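I had 50 dumplings' worth of dough resting on the counter when I found out my grandmother's recipe had never been my grandmother's at all.

My aunt let it slip over the phone, the way she lets everything slip, while she was chewing. "Oh, those," she said. "She got those off the back of a Brundex flour bag." I sat down on the step stool. I'd been making these things for six years! I'd told the story at every potluck – the village, the winter, the one good pot – and all that time it was a flour bag.

So naturally I went looking for the bag. (What else are you going to do with a free evening and dough that needs an hour?) I turned out the kitchen drawer, then the recipe tin, then the Feltex shoebox where she kept coupons. There was a card for beet soup and a card for plum cake, and a letter from a Mrs. Avotiņš complaining about the plum cake. No flour bag.

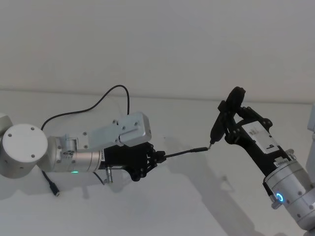
Wenjie Jia thought I should quit digging and just feed people, because a dumpling tastes the same whoever wrote it down, and mine could use more onion anyway. I said that was rude. Then I chopped another onion.

I rolled and pinched until my thumbs hurt. The first batch split open in the pot, the second held, and by the third I'd quit hearing my aunt's voice every time I picked up the rolling pin. The kitchen windows had fogged over and I had flour in one ear.

It was the beet soup card that got me, when I went to put it back. On the other side, in pencil, she'd written out the dumplings. Flour, egg, warm water, salt. Then a line crossed out so hard it had torn the card, and under it: "Bag says 2 spoons lard. Bag is wrong. Use butter, and wait until July for the dill."

I called my aunt back and read it to her. She was quiet for a second, and then I could hear her chewing again.

"Well, butter," she said. "How many did you make?"

I told her to bring her own fork.

Last updated: March 20, 2022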